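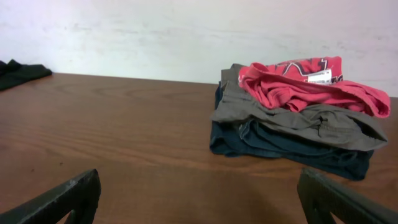 Kiltier Opens Its New Design Studio and Exhibition Space in the Old Lloyd Building, Urnovbridge

URNOVBRIDGE, 2025-04-17. Kiltier, the architecture practice that many in the region will know from its library at Ernness, is delighted to announce that its new studio and public exhibition space has opened its doors in the old Lloyd Building, right in the middle of Urnovbridge and a short walk from the river. It has been a long road to get here (longer than any of us would have guessed when we first looked through the windows!), and we could not be happier to share the place with our neighbors, our clients and anyone else who enjoys looking at models and drawings.

The Lloyd Building will need little introduction to people who grew up in town. It was built as a seed and grain merchant's store, spent a good many years as a furniture showroom, and then stood shut while one plan after another came and went. The brick front on Mill Row was always handsome, even under all that cream paint, and the big timber trusses on the upper floor had survived almost untouched behind a suspended ceiling. When the building came up for sale we went to see it out of curiosity, and by the end of the afternoon we were measuring it.

The finished building gives the practice a proper working studio upstairs and, on the street side, an exhibition room of 1000 square feet that is open to the public free of charge. Between the two is a new oak stair, wide enough to sit on, with a landing that looks down into the gallery. The old loading doors at the back have been repaired and glazed behind, so that the yard can be used with the gallery in warm weather.

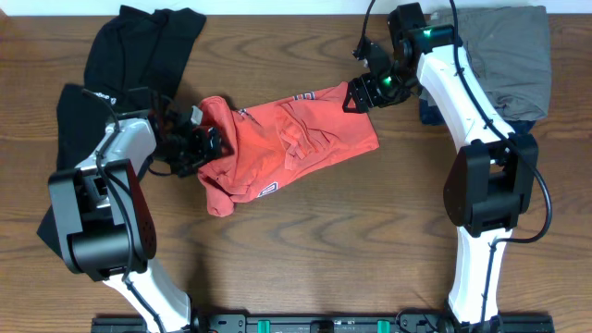

Ynyr Vaughan told guests at the opening evening that the hardest part of the whole project had been deciding what to leave alone. The first set of drawings, he said, moved nearly every wall on the ground floor, and each later set moved fewer of them, until the team was left with two new openings and a lot of careful repair. "I kept coming back to those trusses," he added. "Somebody put them together very well, and I wanted people to be able to stand under them and have a good look."

Much of that repair will never be noticed, and that suits us fine. The roof was stripped and relaid using 700 of the original slates, with matching reclaimed slates making up the rest. The paint came off the front slowly, in small patches, after a test panel by the side door showed how soft the brick was underneath. Wood fiber insulation now sits above the rafters, which keeps the timber on view inside, and the tall windows have been mended in place and fitted with slim secondary glazing.

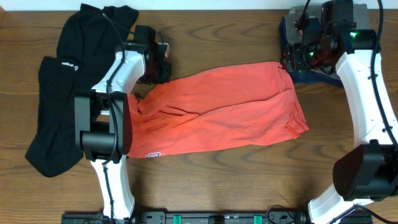

Heating comes from an air source heat pump in the yard, tucked behind a low brick wall that we rebuilt from the rubble of an old lean-to. We moved our own desks in during March, so the staff have already had a few cold mornings to try it out, and we are pleased to report that the coats stay on their hooks.

The first exhibition, "Stores, Sheds and Stairs," looks at everyday working buildings in and near the Urnovbridge valley and what has become of them. There are 200 drawings and photographs on the walls, many of them lent by local families, along with a large cutaway model of the Lloyd Building itself, made in the studio over the winter. Visitors are warmly invited to bring along their own pictures of the building, particularly from its furniture days, and we will gladly scan them at the front desk and hand them straight back.
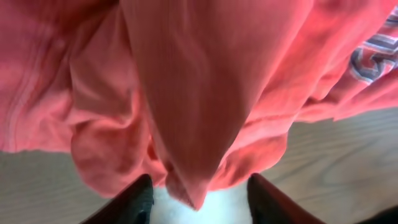
Later in the year the room will host a show of student work on small homes, followed by a display on the Ernness library, with the early sketches alongside the details that were changed on site. Evening talks will run alongside each exhibition. Seats for these are limited, and it is best to put your name down at the desk.

The gallery has level access from Mill Row, with a lift to the studio floor for talks held upstairs. School and community groups are very welcome, and members of the team are happy to show them around by arrangement.

Notes for Editors

Kiltier is an architecture practice working on public buildings, housing and the reuse of older structures. Drawings of the Lloyd Building, before and after the work, are available from the studio on request, as are interviews with Ynyr Vaughan.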